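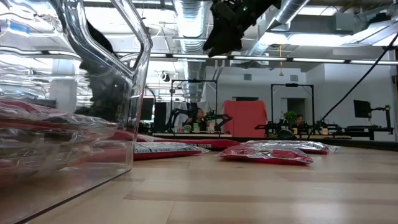
Open positions / Research

Research Assistant, Robot Manipulation (two positions)
Nirkeo Robotics Research, Bin Picking Group
Posted February 3, 2024

We are looking for two research assistants to join our study on how a robot arm learns to take soft packages out of a bin and put packages into it. The work is practical. You will spend most of your day at a station with a robot arm, a clear plastic bin and a set of wrapped packages, and the rest of it with the recordings.

About the study

The project has the name Yaman. Its question is simple to say: when a robot learns from demonstrations given by a person, is it better to have many similar demonstrations, or fewer demonstrations with more variety in how the objects lie?

In our first round we recorded 1,973 demonstrations. We then trained one policy on 1,000 of them, chosen at random, and a second policy on only 288, which were chosen so that the starting positions of the packages differ as much as possible. On our test layouts the smaller set gave a result very near to the larger one. For packages lying apart on the table it was even slightly better. For packages that overlap each other it was worse, and we do not yet understand why.

Shiny wrapping and transparent walls make the problem harder. A foil surface looks different from each side, and a package seen through curved plastic does not have the shape it has on the table. We keep both in the study on purpose, as warehouses are full of them.

The second round starts in July. It will repeat the comparison with 19 kinds of package and with the overlapping cases recorded much more carefully.

What you will do

- Guide the robot arm by remote control and record demonstrations, normally in blocks of 40 minutes with a pause between
- Arrange the packages before each trial following a printed layout
- Watch the recordings and mark the moment of grasp, the moment of release and each failure
- Run the test trials of a trained policy and write down the result, also when the result is not nice
- Help to write the method section of our report (for this you get your name on it)

What we ask

- A bachelor degree in engineering, computer science, psychology or a similar field, or two years of work in a laboratory
- Patience with repeated work. A good day has many trials that look the same
- Clear written English. It does not have to be perfect, ours is not either
- Basic Python, enough to open a file and make a plot

Experience with robot arms is welcome, but we do not require it. We train every new colleague for three weeks on our software, Andari, before any of their recordings go into the study.

What we offer

Both positions are full time and limited to 18 months, with a possible extension of one year. You will have 28 days of vacation and a yearly budget for one conference or course. The laboratory is on the ground floor of the Wendano building and has step-free access. The stations can be used sitting. Work at the stations must be done on site - the annotation work can be done from home up to two days a week.

How to apply

Please send us one PDF file with your CV, a letter of one page at most, and the names of two persons we may ask about your work. In the letter, please tell us about one time when you had to repeat a measurement and what you changed the second time. We read this part first.

Use the form on our careers page and write "Yaman assistant" in the subject field. We read applications in the order they arrive and keep the call open until both positions are filled. Interviews take one hour by video. After that we invite a few candidates for a half day in the laboratory, where you will try a station yourself. We pay for the travel and for the half day.

If you have a question before applying, please use the same form and choose "Question about a position". We answer normally within one week.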